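I sold the wagon in April, after 226 thousand miles on the clock and more trips to Keltstead than I want to add up. It was time. The rear wheel arches had started to go, and the last inspection came back with a list that ran onto a second page. I had been putting off buying another car for most of two years, so I had forgotten how much of the work is just reading listings and driving out to look at things that are not what the listing said.

My budget was fixed. I wanted a used hatchback or small wagon with a manual transmission, under 60 thousand miles, with service records. I didn't care about color. I did care about the seats, because my back is not what it was and I drive to Zenditholm twice a week for work.

The first one I saw was at a dealer lot on the far side of Vetine. It was clean, and the salesman was polite. He quoted one price on the phone and another at the desk. The difference was a $700 "preparation package," which turned out to be floor mats, a wax and something sprayed on the upholstery. I asked to have it taken off. He went to talk to his manager, came back, and said it had already been applied. I thanked him and left.

The second was a private sale. The owner, Melaniia Stetsiuk, had a folder with every oil change in it, going back to the first one. The car drove well, but the clutch took up very high on the pedal and I could smell it a little after a hill start. She said right away that she'd noticed it too and would come down on the price. I asked for a day to think.

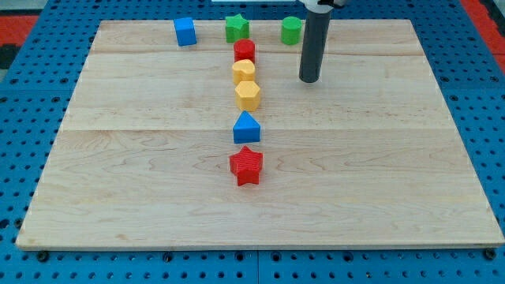 Wood board with the colored shape blocks, green star at the back.

I called Aniela Duda, who has worked on my cars for years, and asked what a clutch would cost on that model. She gave me a number for the parts and a number for the labor, and said if it were hers she would do the release bearing at the same time. She also said to check whether the flywheel had ever been replaced. It had not. Put together, the repair used up most of what Melaniia was willing to knock off, so the two canceled out.

I looked at one more, at Tokarz, which is a small lot with maybe a dozen cars on it. They had a gray hatchback that had come in as a trade. It had newer tires and a cleaner interior, but the records stopped after the second year and the man there couldn't say where it had been serviced after that. I drove it on the highway and there was a vibration in the wheel at 73 that went away if I slowed down. It could have been a wheel weight. It could have been something else. I didn't want to find out on my own money.

So I went back to the one with the folder. We signed the papers at her kitchen table on a Thursday, and I drove it straight to Aniela's shop. She had it for two days. The old disc was thin but even, and the flywheel had some light marks on it and she resurfaced it. The pedal feels normal now.

A few notes for anyone looking at the same kind of car. Ask for the out-the-door price in writing before you drive anywhere. Start the engine cold if the seller will let you. Look at the spare, because two of the three I saw had a spare that was flat. And call your insurance company before you sign. Mine went up a little, mostly on the collision side, and I would have liked to know that a week earlier.

The seats are fine, by the way. Firmer than the wagon's. The radio is slow to start and the cup holders are behind the shifter where I can't reach them without looking. I'll write again when I've had it through a winter.

Get new posts by email. Enter your address to subscribe. You can unsubscribe at any time.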